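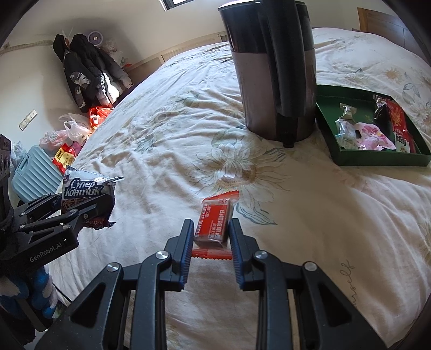

Grasp software checklist, Felside rig
Inspected by Divina Bautista, 26 November 2023

1. Stop command reaches both grippers from the Hourani planner screen.
Pass. I tried it five times from a standing start and a few more while things were moving, and I was very pleased with it, much better than in May!

2. Closing force limit loads at start-up.
Pass, with a grumble. The limit is there (10 newtons for anything in a wrapper), but you have to scroll past a great deal of chatter in the log to find it. Could we have it on the first line, please?

3. Slip detection on crinkly packaging.
Needs work. Shiny wrappers still upset the depth estimate, and the controller then squeezes when it ought to wait. Threshold is set at 85 and I would love somebody at Mimotstead to try it lower before we all get used to it.

4. Object labels in more than one alphabet.
Pass. The reader copes with Chinese, Cyrillic and English on snack wrappers, and it leaves a label blank when unsure, as we asked.

5. Keep-out zones saved for kettles and other things that may be hot.
Fail. The zone was saved but vanished when I reloaded the map. Ticket 13 is open again, sorry Fosard team, I know you were fond of having it closed.

6. Soft surface setting switched on for bedding.
Pass. Do check this one by hand each time, as the planner quietly goes back to "table" after an update.

7. Logs copied off and clocks matched.
Left and right agree. Copy still running when I signed this.

Retest items 3 and 5 before the next build goes out.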